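How to read a spin-off announcement before the shares split

When a listed group hands one of its divisions to shareholders as a separate company, holders usually get a short letter and a very long filing. You can get most of what you need from the filing in an evening. The steps use Molteck, the industrial group that is separating its pump maker, Trurnov, in July.

Step 1. Find the distribution ratio

Look for the heading "The Distribution" near the front. Molteck holders get one Trurnov share for every 2 they own. If you own 87 shares, that works out to 43 new shares plus a fraction. Fractions are normally sold in the market and paid out in cash, and that cash may be taxable even when the rest of the deal is not.

Step 2. Write down the dates

You want the record date, the distribution date and the first day of "when-issued" trading. Between the first and last of these, the parent may trade in two lines, with and without the right to the new shares. Check which line your broker uses before you place an order. 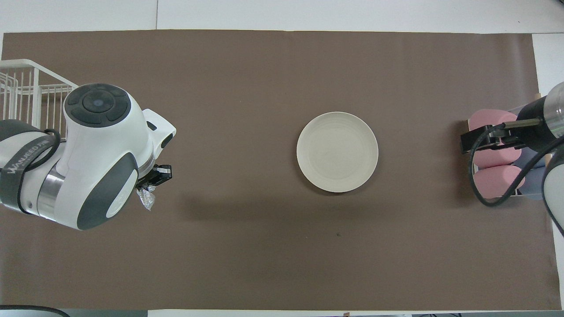
Step 3. See where the debt goes

Go to the pro forma balance sheet. Parents often have the new company borrow money and send the cash back as a dividend just before the split. Trurnov will start life with $584 million of debt, and most of the proceeds go to Molteck. Compare that figure with operating profit before depreciation, then do the same for the parent. Read the footnotes for pension liabilities too – they can matter as much as the bonds.

Step 4. Check who the customers are

A division that sells mainly to its old parent has a supply agreement that will run out one day. Search the filing for "transition services" and "related party". Trurnov gets 45 percent of its sales from one buyer, Kılıçarslan, under a contract that comes up for renewal after the split.

Step 5. Look at management pay

Find out which executives are moving and how their stock awards convert. If the chief executive stays with the parent and takes no shares in the new company, note it.

Step 6. Set up your cost basis

Your original purchase price gets divided between the two holdings according to their market values. The company posts a tax form with the percentages, often some weeks later. Save a copy with your trade records.

Last updated 16 May 2018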